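首页 > 科技 > 数据与隐私

要闻 公司 监管 安全 数据 专题

Potum用户调查：多数人未停用账号，但收紧了权限设置

社交应用Potum的联系人同步接口问题披露之后，多数受访用户仍在使用该服务，同时有相当一部分人修改了权限设置。这是研究机构Budeo周日公布的一项在线调查的主要结果。

调查共回收有效问卷598份，其中416名受访者表示，在得知接口问题后仍保持原有的使用频率。其余受访者选择了“减少使用”“暂停使用”或“已删除账号”。Budeo未公布后三项的单独人数，称部分分组样本过小，单列会造成误读。

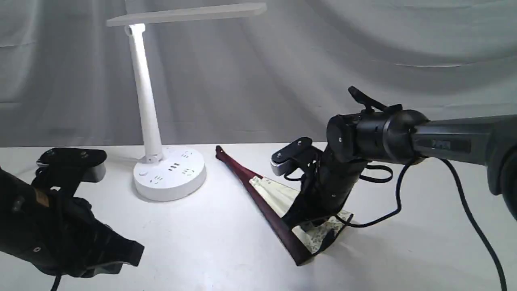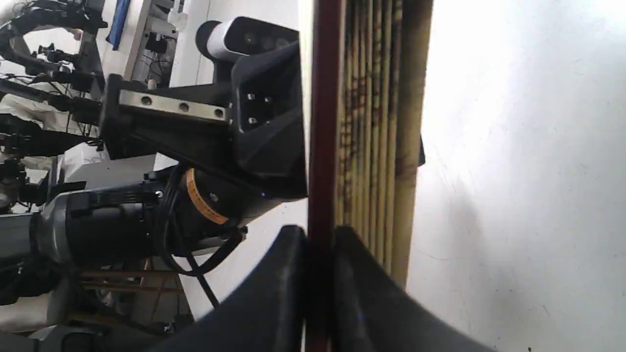 接口问题的经过

Potum在8月的一份技术说明中承认，旧版联系人同步接口在鉴权环节存在缺陷。第三方应用取得某一用户的授权后，可以通过该接口读取其通讯录中其他Potum用户的部分资料字段，包括昵称、所在城市和最近登录的时段，而这些用户本人并未向该应用授权。密码、私信内容和支付信息不经过这一接口。

按照说明中的描述，缺陷源于授权范围的判定方式。旧版接口只校验请求方令牌是否有效，不校验返回对象是否在令牌的授权范围之内。新版接口改为逐条校验，未授权对象只返回一个不可逆的标识符。旧版接口在技术说明发布当天停止受理新的接入申请，已接入的应用获得了一段迁移期，期间每个令牌每小时最多可发起100次请求，超出部分直接拒绝，不进入队列。

Potum没有说明受影响账号的总数。公司平台安全负责人肖娜·莱基（Shona Leckie）在书面答复中表示，旧版接口的访问日志只保留请求时间、令牌编号和返回状态，不保留返回对象的列表，因此无法由日志直接推算人数。公司正在用令牌编号与通讯录快照进行比对，比对完成后会向相关用户发送站内通知。

调查方法与主要数据

Budeo的问卷分为三个部分：使用习惯、对接口问题的了解程度，以及事后采取的操作。受访者须为年满十八岁、在过去一个月内至少登录过一次Potum的用户。样本按年龄和地区配额，未按使用时长加权。

在事后操作一项中，有300名受访者表示至少修改过一项权限，选择最多的是关闭通讯录同步，其次是撤销不再使用的第三方应用授权。该题为多选题，各选项人数之和大于受访总人数，不能与使用频率一题的结果直接相加。

项目主管德芙内·泰金（Defne Tekin）表示，使用频率和权限设置应当分开解读。“保持原有频率的人当中，也有不少人关掉了同步。如果只看活跃数据，这部分变化是看不到的。”她同时指出，问卷依赖受访者自述，未与后台记录核对，个别受访者可能把系统更新后自动重置的选项当作自己所作的修改。

问卷还询问了受访者从何处得知此事。选择“新闻报道”的人多于选择“Potum站内公告”的人。泰金认为，这与公告的投放位置有关：技术说明发布在开发者页面，普通用户的首页当时没有相应入口。Potum后来在“设置—隐私”页面顶部加入了链接。

第三方开发者的反应

日程管理工具Sidik是接入旧版接口的应用之一。其技术负责人博尼法西奥·萨米恩托（Bonifacio Sarmiento）说，Sidik只调用昵称字段，用于在日历邀请中显示联系人名称，返回的其他字段在内存中丢弃，不写入数据库。该公司已完成向新版接口的迁移，目前日历邀请中未授权的联系人显示为“Potum用户”。

萨米恩托对迁移期的请求上限提出了意见。他表示，上限按令牌计算，对小规模应用影响有限，但通讯录较大的用户在首次同步时容易触发拒绝，客户端需要自行实现分批和退避重试。Potum的接口文档随后补充了分批同步的参考流程，上限本身未作调整。

咨询公司Kurian的数据合规顾问阿蒂诺·恩敦古（Atieno Ndung'u）认为，更值得关注的是已经流出的数据如何处理。“接口关闭只能阻止新的读取。此前取得的字段存在谁那里、是否删除，需要接入方逐一确认。”她建议Potum要求各接入方提交书面删除确认，并抽取部分应用作技术核查。

莱基在答复中表示，删除确认的模板已经发给接入方，未在期限内返回确认的应用将被撤销令牌。她没有透露期限的长度，也没有说明是否会公布被撤销的应用名单。

后续安排

Potum计划在下一个版本中调整默认设置，新注册账号的通讯录同步将由默认开启改为默认关闭。现有账号的设置不变，但用户首次打开新版本时会看到一次确认提示，须选择“保留”或“关闭”后才能继续。公司产品经理基尔·克鲁克香克（Keir Cruickshank）表示，提示中的两个按钮采用相同的尺寸和颜色，不预设选项。

Budeo表示将在新版本发布后以同一问卷再次调查，并增加一道关于默认设置的题目。本次调查的问卷全文和配额表可向该机构索取，原始数据不对外提供。

用户如需自行检查授权情况，可在Potum中依次进入“设置—隐私—已连接的应用”，列表按最近一次访问时间排序。撤销授权后，对应令牌即时失效，但不会自动删除该应用此前已保存的数据，删除请求须向应用方另行提出。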